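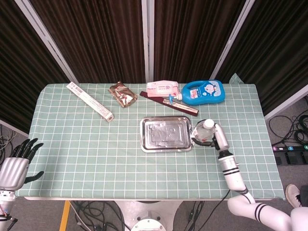 Page last changed: Thursday, September 10, 2020

Intro to Automation, Handout 2
Notes on the Griranlow open day

These notes are for everyone who came along to Griranlow and for the people who couldn't get a seat on the bus. Read them before the lab in October. I have typed them up from my own scribbles and from what Pascual Valdebenito sent me afterward, so if you wrote down something different, bring it and we will compare!

1. What we went to see

Griranlow opens its doors to classes and to the public once a year. There were talks upstairs and demonstrations downstairs, and we spent nearly all our time downstairs, at the table demonstration that Chin-lung Yip was running. The job sounds tiny. There is a tray in the middle of a table, there are household things set out toward the back, and a robot has to handle a water bottle next to the tray. A toddler can manage something like it. I have been teaching this course for years and I still get a kick out of watching a machine close its fingers on a bottle, and I think by the end of the morning most of you did too.

The software behind the demonstration is called Triva. Cai is the part that deals with the hands, and you will hear both names in the lab. Don't mix them up in your reports. Triva decides what to do next, Cai decides how to hold on.

2. Why a table of groceries

Several people asked why the objects weren't neat blocks with bar codes on them. Look at what was there: long boxes lying at an angle, a crumpled foil pack, a big blue bottle on its side, a metal tray, a clear bottle. Every one of them is a different kind of trouble.

Foil. It is wrinkled and it reflects, so it looks different from every direction. Pick it up once and it is a new shape. Pascual told us that foil packs were what made the Triva team throw out their first way of finding edges.

Long boxes. Easy shapes, but grab one near the end and it wants to swing. Where is the center of mass? You can't tell from the outside if you don't know how full it is.

The tray. Shiny steel picks up light from the room, and a bright streak along a rim can look to a camera like an edge that isn't there. Remember the slide from week one with the spoon? Same problem, bigger spoon.

The clear bottle. My favorite, and the one we will spend time on. You see the cap, you see the label, and in between you see whatever happens to be behind the bottle. For a person this is no bother at all. For a depth sensor it can be a hole in the world.

The tablecloth has a grid of thin lines on it, and a few of you guessed that the robot was reading its position from the squares. Chin-lung said no, Triva takes nothing from the cloth. Good guess, though, and a good thing to have asked about. A printed grid is a perfectly sensible way to check a camera, and we will do exactly that with paper in the lab.

3. The grasp, in stages

Write these down in your own words, you will need them.

Find. Pick out the object from everything else on the table.
Approach. Bring the arm in along a path that doesn't hit the other things.
Close. Fingers come together until there is contact on both sides.
Hold. Enough force to stop slipping, and no more than that.
Place and let go. Harder than it sounds, because the object has to be stable before the fingers open.

Most of the questions on the day were about closing and holding. 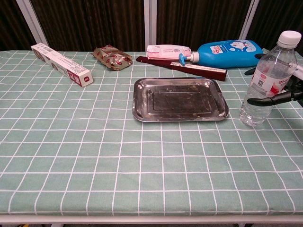
A thin plastic bottle gives way when you squeeze it, so the gripper can't just close until something stops it. Squeeze too hard and the sides buckle, and then the shape that Cai was holding is gone. Squeeze too lightly and it slides. The amount of water matters as well: a full bottle pushes back against the fingers, while one that is mostly air folds much sooner. Try it at home with your own hand and really pay attention to what your fingertips are doing. You change your grip before you know you have changed it.

Where you hold matters too. With one finger high and the other low you get some say over tilt, which you don't have if both fingers press at the same height. Somebody at the back (I think it was one of the evening group) asked whether a third finger would help. Chin-lung's answer was that it helps with the holding and makes the approach worse, since there is more hand to fit in between the other objects. I thought that was the best answer of the day.

4. Some numbers

Chin-lung put these up on a sheet by the door and I copied them. They are for the bottle task only, from the team's practice log.

Tries logged: 887
Tries that ended with the bottle standing where it should: 799
Tries where a person had to step in: 2

So 88 tries did not end well, and only 2 of those needed a person. Work out the success rate yourselves and bring it with you. Then think about what the rate leaves out. Were all the tries made with the same bottle? With the same amount of water? Under the same lights? I asked, and the log does not record the lights, so we don't know. I was glad to get a straight answer.

There is a longer log for the foil packs, with 190 tries in it, and Pascual has promised to send it. I will put it in the course folder when it comes.

5. Things people asked that deserve a better answer than they got

Is it faster with two hands? Depends on the job. A second hand can steady a tray while the first one works, but then the planner has two arms to keep from bumping into each other. We get to this in week six.

Does it know it is water? No. Nothing in the bottle task needs to know. It would matter if the cap were off!

Why is it so slow? Partly for safety with visitors close by, partly because a slow move is easier to correct. Watch how you carry a full cup of coffee across a room and you have the idea.

Could it do this in my kitchen? Pascual laughed at this one, kindly. His view was that the bottle part would probably be fine and the kitchen part would not. Clutter, bad light, a cat. The group at Clarnolau is working on cluttered shelves with an older version of Cai, and there is a short talk of theirs that I can lend out to anyone who wants it.

6. Before the lab

Pick one object from your own kitchen that you think would be hard for a gripper. Bring it, clean and empty please. Write half a page on what makes it hard, using the stages from section 3, and say which stage you expect to go wrong first. Last year's favorites were a bag of rice and a whisk, so try to find something else.

If you took notes on the talk upstairs about wheels and bases, please send me a copy. I missed it completely - I was still downstairs at the table, asking for one more go with the bottle.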